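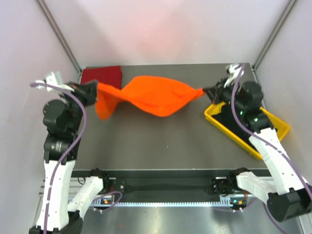 Wirport wrote in to say that two-arm cloth data is only worth having if somebody writes down which gripper fingers were on. Fair. We wrote it down.

Stinico cloth handling, gripper comparison
Last updated July 2021

Contents
197 episodes, 51 of them with the Ketbridge fingers and the rest with the Teixeira ones. Same arms, same controller, same arguments.

Known problems
Ketbridge holds a twisted corner well and lets go of it grudgingly. Teixeira lets go beautifully – sometimes before being asked. In 3 episodes the left and right logs disagree by 15 milliseconds. Use the left clock.

Episodes recorded before March have no grip force column. Please stop filling it with zeros.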